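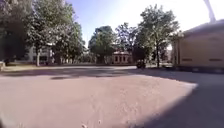
# The paved lot at Valard

I've walked across this lot more times than I could tell you, and I always seem to be in a hurry when I do it. So I finally slowed down and paid attention to the ground and the trees for once – and I came home pretty fond of the place! It's on the Balogun side of Valard, a short hop from the end of the 84 bus line, and it's the kind of big open space people cut through on the way to somewhere else.

The first picture, up top, is my favorite for the colors. I never think of pavement as pink, but look at that dusty, pinkish tan (my kitchen tile is nearly the same shade and I paid good money for it). The big shadow coming in from the right has such a nice soft curve to it, and there's a pale gray building peeking out through the leaves on the left, windows and all. I like the round tree in the middle best. It has a good full crown, the way a kid would draw one.

## Looking into the sun

The second one is all glare and haze, and I love it anyway. Gray asphalt runs along the left, the paler path goes across the middle and right, and the trees are mostly dark shapes against the sky. My eye keeps going back to that one skinny, light gray trunk with the slight bend in it, standing out from all the dark leaves.
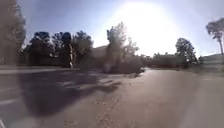

## If you want to go

It's free and open, and you can walk right in from the street. I usually bring coffee from Pindska, the bakery by the bus stop, and take the long way over. Wear a hat if it's bright out, and sunglasses too if you'll be facing the same way I was in the second picture.

I'd like to come back in February and see it with the branches bare. I have 111 pictures of Valard on my drive already, plenty of them of parking lots and sidewalks, so there will be more pages like this one. The old mill at Prokunton is next – I just have to sort through the pile first.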